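Lestisside is a shared workshop on the ground floor of a building put up in 1952 as a glove factory, which we mention because the wiring is original in spirit. We pay 31 pounds a month each, own one decent lathe between us, and build robots for kitchens. More exactly, we build one robot for one kitchen, and have been doing so since a February when Tatiana Tóth announced that an arm capable of turning a pancake could be finished by Easter. She didn't say which Easter.

The arm is called Vondráček, after the landlord, who was flattered until he saw it. It has two fingers, a wrist that has been redesigned more often than the rest of us have had haircuts, and a simulated kitchen to practise in before we let it near the real hob.

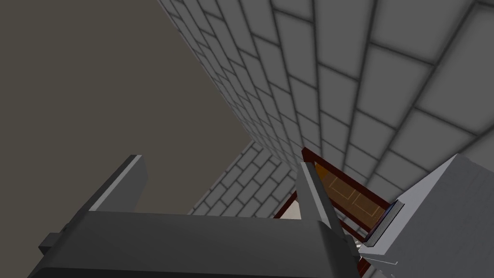
Who we are

Tatiana Tóth started the place and writes the motion planning. Her kitchen model has tiled walls and a panelled door, and she put more hours into the grout than into the first version of the grasping code. She stands by this.

Evaristo Magaña makes the mechanical parts. He used to repair lifts, so he over-engineers anything that goes up and down. The shoulder joint would probably hold a pony.

Anežka Hrubý looks after the electronics and the first aid box. Rostislav Sokol does the accounts and has opinions about batter. Ayodele Dauda joined to mend a bicycle and was handed the gripper.

What we're working on

Utensils, mainly. Picking up a spatula is a job most people manage before breakfast, and it has had us in the workshop past midnight. A flat head on a thin handle wants to swing round as soon as you take hold of it, so the fingers have to close squarely and stay closed.

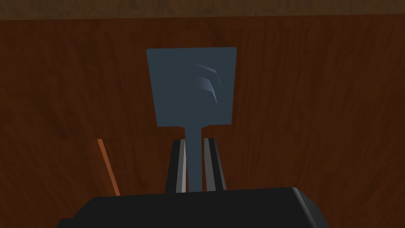
Ayodele ran 110 simulated grasps on the current finger shape and 58 ended with the spatula still held, a figure we've put on the whiteboard in green pen. Next comes the turning over, for which Rostislav has already bought flour. The control software is our own and goes by Fistemex, a name chosen late in the evening and now printed on too many stickers to change.

Visiting

The door is open from seven most evenings. Bring a project or help with ours. Ring the lower bell; the upper one belongs to Brosturov, the upholsterers, who have been very patient.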